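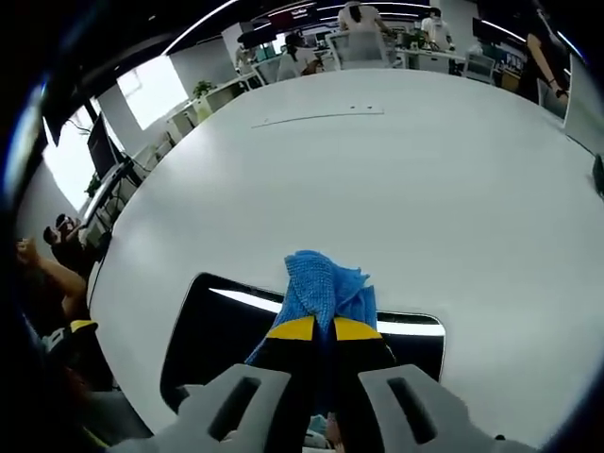

Workshop notes > Grippers

How to compare two hand-held grippers using a cloth

Updated September 2025

Sooner or later somebody puts two hand-held grippers on your desk and asks which is better. Both makers will have sent you a video of their product picking up an egg. Ignore the eggs. An egg is a polite, symmetrical object that stays the shape it was when you met it. If you want to find out what a pair of fingers is really like to live with, give them a knitted cloth.

We went through this in August with two candidates, the Wirnero and the Grustley, and what follows is the method we ended up with after throwing away a more impressive one that involved a spreadsheet with tabs.

What you need

Two grippers, charged. A large table with a plain top. One knitted cloth, the scruffier the better. Ours is blue, it is frayed, and it has been excused from all other duties. A second person to write things down. A flat obstacle of some kind: the black recess in our white meeting table does nicely, being glossy enough to throw the ceiling lights straight back at the camera.

Step 1. Set up the camera first

Fix the exposure and leave it alone. Our office has long strip lights on a black ceiling and big bright windows, and on automatic the camera spends the session making up its mind. Record a short clip over the table before you touch the cloth, then watch it on a proper monitor. The preview on a phone will tell you everything is fine.

With a wide lens you will record a good deal of the office as well. Warn people. Philomena Tully now eats her lunch two desks further along.

Step 2. Crumple the cloth

Drop it from elbow height. Do not arrange it. The temptation to give it a helpful little peak in the middle is strong, and anyone who has a favourite gripper will give in to it. Let the other person do the dropping, then swap over.

Step 3. Pinch, lift, hold

Come straight down with the fingers open, close on the highest fold and lift until the cloth is clear of the surface. Hold while your partner counts to five at a normal speed. Watch the bit that hangs down near the gripper body. A loose fold there can work its way between the fingers and the housing, and you will want a note of which gripper it happened on, even if it only happens once.

Score it as held, slipped or snagged. We began with a ten-point scale and spent most of a morning discussing what a six looked like.

Do 11 lifts, then change grippers and do 11 more. Change hands as well if you can bear it. Svetozár Pešek is left-handed and got noticeably different results from mine with the Grustley, whose trigger seems to have been designed by somebody who had only ever seen a right hand.

Step 4. Repeat over the recess

Now do the same with the cloth lying across something dark and shiny. You are testing the camera here more than the fingers. If your tracking relies on spotting features on the table, a blank white top gives it very little to work with, and a reflection that slides about as you move gives it something worse. Our first batch came to 2220 images, and the hand position wandered in a good many of them. Sticking a few small marks near the edge of the table helped more than any setting did.

Step 5. Put it down again

People forget this one. Open the fingers and see if the cloth lets go. Knitted stuff likes to catch on anything with an edge, and long slots in the finger faces have plenty of edge. If you have to shake the gripper to get the cloth off, write down "shaken". A robot will need to be taught to shake, and you will be the one teaching it.

Step 6. Weigh it up, literally

The Wirnero is 646 grams with its battery in. That sounds like nothing until you have held it out over the middle of a wide table for an hour, leaning. Note when each person first asks for a break. It is the most useful number on the sheet and the one most likely to be left off it.

What we chose

The Wirnero, narrowly. It slipped a little more often than the Grustley but snagged far less, and a slip costs you one clip while a snag costs you ten minutes with tweezers. We have since recorded almost 3000 clips with it and replaced the finger pads once.

If your job is boxes and bottles, I would expect the Grustley to win, and you can skip Step 5 with a clear conscience. Keep the cloth in a bag between sessions. Fluff on the lens looks exactly like a focus fault, and I have the emails to support to prove it.

Next in this section: mounting the same fingers on an arm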